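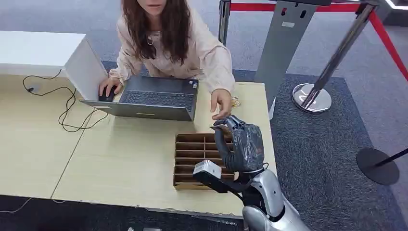
Two Kettles and a Smokehouse: Talking Soup with Veerle Nijs

Veerle Nijs sells soup from a counter on Widmer Street, and by early afternoon most of it is gone. The shop is called Goltard, after the farm where she spent her summers as a child. It has six stools and a menu that fits on one sheet of paper.

"I had a longer menu in the first year," she says. "Eight soups a day. I was throwing out the fish chowder every night, so I stopped making it."

Now there are two: a split pea with smoked ham hock, and whatever the vegetable order allows. The hocks come from Dastier, a smokehouse outside Clernen, and go into the kettle the evening before. Nijs takes the meat off the bone by hand in the morning and puts the skin back in for another hour.

"People ask for the recipe and I give it to them," she says. "Peas, hock, onion, celery root, bay leaf. I don't put stock in it. The hock is salty enough."

Her business partner, Sanne Martens, handles the ordering and the bread. The rye is baked in the back and sliced thick. Martens wanted to buy it in at first.

"I lost that one," Martens says. "Then in March the oven broke and we had store bread for two weeks. We heard about it from everybody."

The pair sold 796 bowls in their best month, which was also the coldest. Summer is harder. They have tried a chilled cucumber soup, and Nijs is not fond of it.

"It sells – I just don't like making it," she says. "There's nothing to do. You blend it and you wait."

A second shop has been discussed and put off. Martens would like one closer to the train station. Nijs would like a bigger kettle first, and a drain in the kitchen floor.

Goltard opens at 11 and closes when the kettles are empty.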